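Where Do Clean Dishes Go?
Hereck Children's Learning Pages, Home and Kitchen, No. 27

After a meal, plates and bowls must be washed and dried before they are used again. Many kitchens have a place for each step.
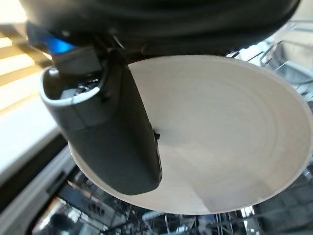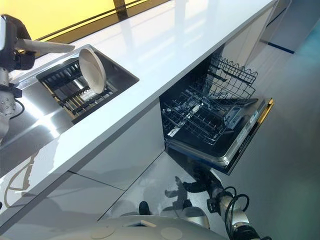

First picture: a wide, shallow bowl. Second picture: a plate in a drying rack in the sink, with an open dishwasher nearby.

A rack holds a plate upright so that water can run down and drip off. The tines in a dishwasher rack keep plates apart, and water can reach both sides.

Ask an adult before you open a dishwasher.

Text: Valentin Dobre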